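Standaso disassembly cell

The Standaso cell is a two-arm robot bench for taking old desktop computers apart, and I've looked after it for long enough to have opinions (sorry, other editors). It lives at our Bultville workshop. Donal Noonan built the first version and Ya-wen Chung wrote most of the motion code, so blame gets shared out fairly.

Layout

The bench is a slotted aluminium table, which I love, as you can bolt anything anywhere and then change your mind! The tower lies on its side with its panel off, and the grey printed fixture plate goes to the left of it.

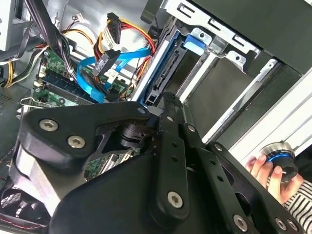
Most of my setting-up time goes on the gripper. Before a run I go over every hex-socket bolt on the finger links with a key, then work the pivots by hand and feel for play. A slack finger will still close quite happily on a drive latch, it just closes a bit to one side, and you end up hunting for a software fault that was never there (I lost most of November that way).

Fixture plate

The plate is 3D printed, posts and holders and all. Ours is revision 47, and yes, Flor Ñahui has kept nearly all the others in a crate.

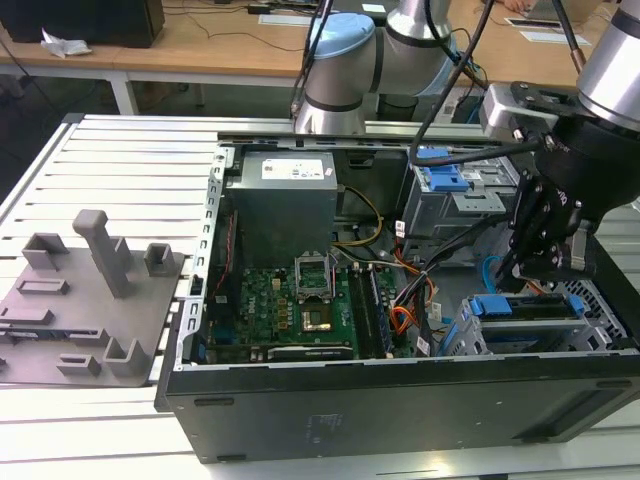 If you reprint it, let it cool on the bed overnight. Warping at one corner throws off the taught positions, and re-teaching them is a whole afternoon with the kettle on. Cengiz Toprak checks his with a straight edge and a torch, and I've pinched the habit.

Cables are the other thing. The arm's own leads need enough slack for the wrist to turn fully, but not so much that a loop can droop into the tower and snag on the drive cage. I move the arm slowly through its full reach and watch the leads the whole way. 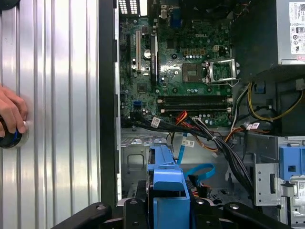 Servicing

Finger pivots get cleaned every 100 hours and the wrist bolts are checked every 2000. The log stood at 1191 hours in December 2024, so the big check is a good way off yet.
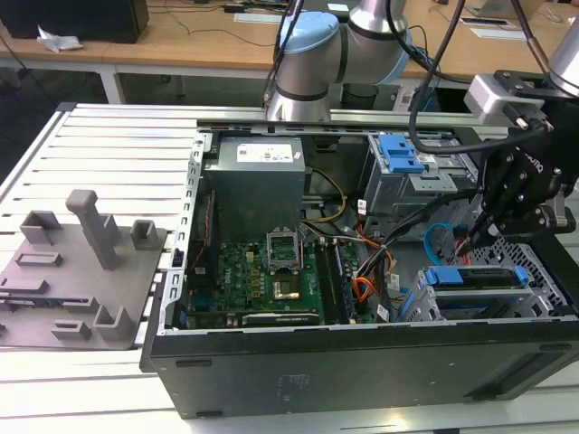 Remzi Demirtaş at Pliltby runs a sister cell and greases his pivots twice as often as I do. We've argued about it at length. His do sound nicer, I'll give him that.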